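Two shades of teal on one wall, join looks awful. Repaint or cover it?

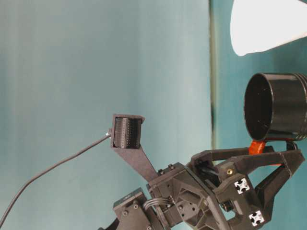 So I've finally got my little craft corner up and running and I love it! It's the end of the box room where I do my pouring and potting up, and the background is teal because I think teal makes everything look better. The trouble is that I did it in two goes. The big left-hand part was done in February with a tin of Drollham matt, and when I got round to the right-hand part I bought another tin with the same name on the lid. It has come out a good bit darker and richer. There's a thin line running down where the two meet and my eye goes straight to it every single time I sit down.

The lighter side also has faint streaks going up and down, a bit mottled, which I don't mind at all (it's rather nice when the lamp is on). It's the join that bothers me. The two halves are separate boards, 80 cm deep, butted up together and screwed to battens.

What I'd like to know:

Can I get away with painting only one side, and if so which?
Should I fill the gap first or will it just crack?
Has anybody used Adenex flexible filler under matt paint?

I take photos of my finished bits against it for my page, so I do want it to look decent. I'm happy to put the work in, I enjoy painting! Thanks in advance, you were all brilliant with my shelf brackets.

Asked April 22, 2011
Viewed 1192 times

3 replies

Reply 1 (marked as helpful)

What a lovely colour to work in front of! I did my whole utility room in something close to it and I've never tired of it.

Paint the lot. If you only do the left you'll be trying to match a new tin to a wall that's been up for weeks, and you could easily end up with a third shade. Get enough for both boards and tip the tins into one big bucket, give it a proper stir and work from that. Decorators call it boxing and it's the best trick I ever picked up. If you like the darker one, use that, as it'll go over the lighter side in two coats, maybe three if you're heavy on the roller pressure.

For the gap, yes to a flexible filler. Boards move a bit through the year and the ordinary powdery stuff will open up again by Christmas. Rake out any loose paint, run the filler in, smooth it with a damp finger and leave it overnight even if the tube says 4 hours. I've not used Adenex myself but I've had good results from the Reltulix one in the white tube. Sand very lightly. Some flexible fillers don't sand at all, so get it flat while it's soft.

Then use a short pile roller and keep going right across the join in one pass without stopping there. Those streaks on the left look to me like a brush or a roller that was running dry, so load it up well. If you like the streaks, leave them out of the plan and see how you feel once it's all one colour!

Reply 2

just stick a bit of trim over it. half round, paint it white or gold, done in ten minutes. looks like you meant it

Reply 3

I'm going to put in a word for keeping both. Two teals side by side is gorgeous, and people pay good money for that look. If the line is what annoys you, mask down it with decent tape, seal the tape edge with a lick of the lighter colour, let that dry and then bring the darker one up to it. You get a crisp edge and hardly use any paint.

For your photos it would be really handy as well. Dark things can look a bit lost on a deep colour, so you could shoot them over on the pale side and save the rich side for anything white, where you'll get a super contrast.

If you do go for all one colour, the Ahmadpour paint counter near me will mix from a painted scrap. Take them a piece the size of a playing card and let them have a go, and ask them to write the mix number on the lid. Mine was 1079 and I've had it made up again since with no bother at all.

Do come back and show us what you decide!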